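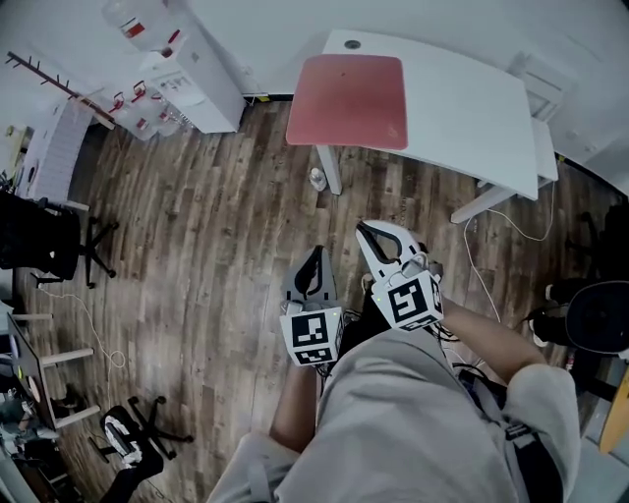
White desk, afternoon, loose grey clothes on.

June, starch notebook, continued

Start 2:15 pm. Third round of the wheat paste trials for the Brirncombe map sheets. The last round gave a paste that was too stiff for the thin lining paper, so today I changed only the water and kept the flour the same (Borko, the fine one, from the same bag as before).

Batch A: 46 g flour in 600 ml water. Soaked for 15 minutes before heating, stirred by hand all the time. It began to thicken at 57 degrees on the small thermometer. I wrote a higher number last month, but I think that the thermometer was touching the bottom of the pot then. The old number in the table should be crossed out. I did it already in my copy, please do it also in the shared one.

Batch B: same quantities, but the flour was sieved two times before soaking. Fewer lumps before heating, but after straining I can not feel any difference between my fingers. I will not sieve two times again, it takes too long and the flour goes everywhere.

Both batches passed through the horsehair strainer when cool. A left a small amount behind, like a teaspoon. B left nearly nothing.

Test strips. I used the offcuts from the Fung paper, light weight, cut along the grain and across it. The strips across the grain curl a lot when they are wet, and they relax only partly under the felt. Along the grain is much better. This is known to everybody here, but I had forgotten how strong the effect is with this paper, so I write it down again.

Brushing out: Batch A, thinned with one more part of water, goes on evenly and gives me enough time to move the strip. Not thinned, it pulls at the fibers and two strips were torn near the corner. Batch B behaves the same when thinned. I did not try it without thinning.

3:50 pm. Strips are between felts and under the glass plate, with the two lead weights. I marked them in pencil on the back, A1 to A6 and B1 to B4. A5 has a fold, please ignore it when you make the peel test.

A question for the next person at this bench: was the blotter changed since May? It has brown marks on one side, and one of them went through to strip A2. I turned it over for now. If there is new blotter in the drawer I did not find it.

The Flellville sheets are still in the humidity chamber and should stay there. I opened the lid one time only, to check the corners. The blue wash on the river is stable with a damp swab, but the red boundary line is not. It gave color immediately, at both places where I touched it. So no water on the red line before we decide about the fixative. I put a paper flag in the folder.

Remaining paste is in the glass jar on the lower shelf of the fridge, with a layer of cold water on top. It keeps for some days, but smell it before use. The previous jar had become sour and I threw it away.

To do:
Peel test on A1, A3, B1, B2 when they are fully dry.
Order lining paper, the heavier one too.
Wash the strainer again, there is still paste in the rim.

Stopped at 4:40 pm.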